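Search this site
3 min read

The computer that would not retire

By Analyn Cabanatuan

Silviu Onu bought his desktop computer for 200 euros and has since spent rather more than that refusing to replace it. The shop in Gavgate tells him, kindly, that a new one would be faster. So would a new husband, says his wife, Randi Ekström – but she has got used to the noise.

People like Silviu keep old machines the way others keep old dogs. He knows which button sulks in December. He has 49 spare screws in a jam jar, none of the right size, and will not hear of throwing one out. Last winter he gave the thing more memory. It starts no quicker, but he feels it is happier.

Contact us | © Prakano | Back to top 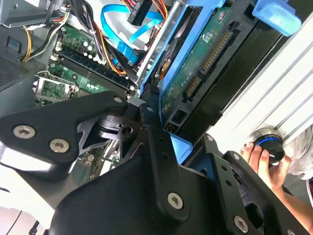 Inside an open desktop case, with the green motherboard at left.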